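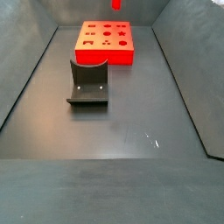
Nhi Lưu wrote on 2022-10-01:
> Dear all, I would like to ask about the loan period in our toy library.
> At the moment it is two weeks for everything. For puzzles and sorting
> toys I think this is too short. My son needed the first week only to
> decide that he is not afraid of the new toy. Could we make it 40 days,
> and keep two weeks for the big things like the ride-on cars? Also, what
> is the rule now when a piece is missing? In Testley they asked for the
> full price of the toy and I found this hard.

Dear Nhi, dear list,

Thank you for writing this down. I agree with the longer period for puzzles, sorters, and building sets. We have 81 toys in the catalog now and the small ones mostly stay on the shelf, so I do not think that other families would have to wait long. For the ride-on cars I would not change anything. There is always a waiting list for them, and in December it gets worse.

About missing pieces: we do not ask for the full price. The rule we took over from the Grisley group is that you tell us when you bring the toy back, and we keep it behind the desk for 3 weeks. Very often the piece is found under a sofa in this time. If it is not found, we ask for a small amount, and the toy goes back on the shelf with a note on the label. A sorter with one shape less can still be played with. A puzzle is more difficult, I admit.

One request from my side. Please write the number of pieces on the card when you borrow, also if the card already has a number on it. Some of the old cards are from the Leltard collection and I am not sure that they are right.

If there are no objections I will change the text on the loan sheet before the next opening. I still need a person to check my spelling in it.

Kind regards,
Hòa Bùi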